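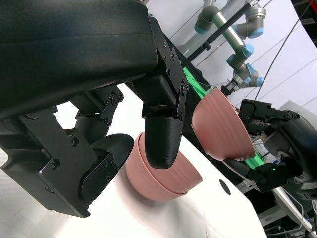
图4 同款浅横纹粉色碗:套叠的两只侧卧于台面,第三只与之分离,碗口朝向右下方

4.3 套叠餐具的取放与归位

本节讨论碗类餐具在套叠状态下的取放。前一节处理的是平放的盘碟,盘碟叠放时重心低,接触面大,住户很少提到困难。碗的情况要复杂一些。碗壁有坡度,两只同款碗套在一起以后,里面那只陷进外面那只,露在外面的只剩一圈碗沿,手指能够到的地方变窄。图4中的两只碗就是这样套合的:颜色相同,外壁都有浅浅的横纹,内外两只贴得很紧,整体歪在台面上,碗口朝右上方敞开。

本节材料来自Storberg与Prondetden两地的入户记录,共80户,每户入户最多2次。第一次入户记录厨房与餐桌附近的收纳状况,请住户按平时的习惯取出一顿饭要用的碗,饭后再收回去。第二次入户只在第一次记录不完整时进行。两地共登记套叠碗组472组,其中同款套叠367组,其余为异款混叠。同一户家中的不同碗组分别登记,同一组碗在两次入户中都出现的,只计入一次。

“套叠碗组”在本文中指两只或两只以上、碗底朝向一致、后一只的下半部进入前一只内腔的碗。两只碗口对碗口扣在一起的不算,碗里放着盘子或小碟的另行登记,见附表。住户把杯子塞进碗里的做法也很常见,尤其在柜子较浅的厨房,这部分材料留待讨论杯具时使用。

4.3.1 同款套叠

同款套叠占多数,原因不难理解。住户多半成套购买碗具,同一套碗收在同一处,叠起来整齐,也省地方。碗组多放在吊柜下层或灶台旁的抽屉里,也有直接摆在台面一角的,拿起来最方便,缺点是容易落油灰。

同款碗叠得越贴合,越省高度,分开也越费事。外形完全一致的碗,内外壁的坡度相同,接触的是一整圈。洗后没有晾透就叠起来,夹层里留有水分,分开时会觉得发黏,有住户说像是“吸住了”。常见的处理办法是一手扶住外碗,一手捏住内碗的碗沿轻轻转动,松动以后再向上提。也有人习惯把整组碗放倒,让碗口朝向侧面,再把里面那只抽出来。

放倒以后再抽,在记录中多见于抽屉收纳的家庭。抽屉里的碗本来就可能侧着放,取的时候顺势就从侧面拿了。吊柜收纳的家庭则多半把整组端到台面上,正着放好再分。两种做法都能把碗分开,区别主要在台面上。正放的碗组站得稳,手向上提时整组容易跟着起来,外碗有时会在离台几厘米处脱落,磕出响声。侧放的碗组不会整组被提起,却会滚。台面光滑时滚动更明显,需要有一个东西抵住外碗,通常是另一只手,也有住户拿调料罐或砧板边挡着。

图4所示为侧放。套叠的两只碗斜卧在光滑的白色台面上,碗口没有贴着台面。侧放时碗沿的位置取决于碗的深浅和碗底圈足的宽窄:浅碗躺得更斜,深碗躺得更平。住户在挑选碗时几乎不会考虑这一点,但在每天的取放中会感觉到。有几户家里同时用两套碗,谈到浅的那套时都说“好拿”,深的那套则说“要抠一下”。

外壁横纹的作用需要单独说明。带横纹的碗在登记表中归入“有纹”一类,与光面碗分开。住户对横纹的看法并不一致。一部分人认为有纹的碗不打滑,湿手也能拿住,另一部分人嫌横纹里容易积垢,洗的时候要多刷一遍。就套叠而言,横纹如果只在外壁,内碗的外壁与外碗的内壁之间便隔着一层浅浅的起伏,理论上不会贴成一整片。我们在入户时没有测量分离所需的力,不能据此断定有纹的碗更容易分开,只能说提到“吸住”的住户,多数说的是光面碗。

4.3.2 异款混叠

异款混叠的碗组数量少,情况却杂。有的是一套碗打碎了几只,用别的碗补进来;有的是大碗装小碗,按口径递减叠成一摞;还有的是孩子用的塑料碗落在大人用的瓷碗里。口径递减的叠法住户满意度最高,小碗浮在大碗里,四周留有空隙,手指伸得进去,拿起来不费劲。缺点是占的宽度由最大的那只决定,叠得多了会头重脚轻。

补进来的碗则容易出问题。口径只差一点点的两只碗最麻烦:小的那只刚好卡在大的那只的内壁上,既下不到底,也不容易转动。Prondetden有一户把这样卡住的两只碗一直放在柜子最里面,平时不用,也不舍得扔。该户家中另有四只同款碗,日常吃饭够用。类似的碗组在登记时标记为“闲置”,不参加取放记录。

混叠还牵涉到顺序。想用的碗若在下面,就要先把上面的取出来,用完以后上面的那几只往往没有放回去,留在台面上过夜。第二天做饭的人看见台面上有碗,先用了台面上的,柜子里的那一摞反而一直没有动。这种情况在人口较多的家庭中更常见。住户自己并不觉得是问题,只是提到台面“总是收不干净”。

4.3.3 取出后的暂放

取碗很少是一步到位的。从柜中取出整组,分开,摆到桌上,中间多有一次暂放。暂放的位置对后续动作影响很大。离水槽近的台面最常被占用,其次是灶台边和冰箱旁的小块空位。部分住户的台面上有开孔,用于走线或者安装配件,暂放的碗若靠近开孔,碗沿有时会落在孔边上,住户会下意识地把碗往里推一推。图4的台面在套叠碗组右侧也有一个圆孔。

暂放时碗口的朝向也有差别。将要盛饭的碗,住户习惯正放;刚洗好的碗多倒扣;分开以后还没想好放在哪里的碗,则常常是歪的,拿在手上悬着,等另一只手腾出空来。记录员最初在表格里只设了正放和倒扣两栏,后来增加了“侧”和“未落台”两栏。图4中第三只碗属于“未落台”,它侧倾着停在台面上方,碗口朝右下,与躺着的两只碗同色同款。

“未落台”一栏加入以后,暂放的记录变得可读了一些。此前同一户同一顿饭的碗数前后对不上,复核时才发现少掉的碗都处在被拿着的状态。修改后的登记表自2025年7月30日起使用,此前已完成的入户以录像补记,补记不全的按缺失处理。

4.3.4 归位

归位比取出花的时间长,住户的抱怨也集中在这里。洗完的碗先在沥水架上晾,晾干后收入柜中。能坚持晾干再收的家庭不多,饭后半小时内就把碗叠好收走的更为普遍,理由通常是沥水架要让出来放锅。碗在夹层带水的情况下叠起来,下一次取用时便容易发黏,前文已经提到。

归位时的套叠动作看上去只是取出的反向,实际有一些不同。取出时碗在一起,目标是分开;归位时碗散在各处,先要判断哪只和哪只是一套。颜色相同的碗判断起来最快。几套碗颜色接近而口径不同的,住户往往叠到一半才发现放不进去,再拆开重来。我们在Storberg见到的一户使用两套粉色碗,深浅略有差别,灯光下分不清,住户最后在其中一套的碗底贴了小块胶布。

整组侧卧时能否直接把另一只碗套进去,各户的做法不一。把侧卧的碗组扶正再套,需要多一步,但对得准。直接从侧面套进去,需要碗的倾斜角度与碗组一致,碗沿先碰到上边或下边都会把碗组顶开。习惯从侧面收碗的住户多数用一只手按着外碗的碗沿,另一只手把碗转到合适的角度再推进去。从图4这样的单个瞬间看不出第三只碗是刚从碗组中取出,还是正要放进去,因此图4不用于区分取出与归位,只用来说明碗组与单碗的相对姿态。

归位的终点也有讲究。柜子深的家庭把不常用的碗放在里面,常用的放在外面,每次归位时不需要动里面的。柜子浅的家庭只能往上叠,叠到隔板以下一掌高便不好再放,手伸进去会碰到隔板。抽屉收纳的家庭在碗组之间塞布或隔条,防止开关抽屉时碗组倒下。没有隔条的抽屉里,碗组几乎都是躺着的,住户也不再去扶。

4.3.5 收纳用品的使用

部分家庭购置了专门的碗架或隔条。记录中出现较多的是Palamarchuk的抽屉隔条和Dorus的立式碗架。隔条可以按碗的口径调整间距,装好以后很少再调。Dorus碗架把碗竖着插放,每只碗单独占一格,避免了套叠,取放都只动一只。代价是占地方,一个碗架放下的碗数远少于同样面积的套叠碗组。有住户买回来用过一段时间,后来把碗架收了起来,仍旧叠着放,碗架改为放锅盖。

隔条的使用更持久一些,可能是因为它不改变叠放的习惯,只限制碗组的位置。使用隔条的家庭取碗时仍要分离内外碗,但碗组不滚动,分离动作可以在抽屉里完成,不必端到台面上。台面小的厨房尤其看重这一点。

防滑垫在两地都很常见。垫子铺在抽屉底部或台面一角,侧放的碗组放在上面基本不动。光滑台面上没有铺垫子的,住户会把碗组靠墙放。防滑垫需要清洗,洗过之后要晾,晾的这一天碗又会滑,不少住户在这一天里把碗直接放在沥水架上不收。

也有家庭在夹层里垫纸。每两只碗之间放一张厨房纸或一块薄布,隔开内外壁,吸掉余水。垫纸的碗组高度略有增加,分离时几乎不需要转动。坚持垫纸的多是使用较贵重碗具的住户,日常碗具很少有人这样做。节日前后则有例外,12月的入户中,有几户把待客用的碗取出来清洗,收回去时都垫了纸,同一户的日常碗仍然直接叠着。

4.3.6 本节的限制

入户记录依赖住户在有人旁观的情况下的动作,部分住户比平时更小心。有住户在第一次入户结束后提到,平时收碗没有这么整齐。第二次入户时同一住户的动作明显快了,叠放也更随意。由于第二次入户并非每户都有,我们没有对两次记录作系统比较。

碗的重量和材质由住户口述,未逐一核对。瓷碗与塑料碗在套叠后的表现相差较大,口述中的混淆可能影响有纹与光面之间的比较。颜色只按目视登记,在不同灯光下同一套碗可能被登记为不同颜色,合并时以住户的说法为准。

此外,登记表未记录台面的清洁程度。台面有油或者有水时,侧放的碗组滑动得更厉害,这一点在访谈中多次出现,在表格里却找不到对应的栏目。后续的入户应当补上。下一节转入杯具,登记口径与本节相同,仅“未落台”一栏改为“悬挂或未落台”,以便容纳杯钩上的杯子。

分享 80 评论 4

读者评论

匿名读者:我家就是4.3.2里说的那种卡住的碗,口径差一点点,放了好几年。请问有没有记录到住户是怎么弄开的?

匿名读者:在外碗下面垫热水、里碗放冰水,试过一次有用,但瓷碗不敢多试,怕裂。

匿名读者:关于横纹的那一段希望能补测分离力,现在只有访谈,读起来有点悬。另外附表里同款和异款的合计能不能单列一行。

匿名读者:Dorus碗架最后都拿去放锅盖了,我家也是。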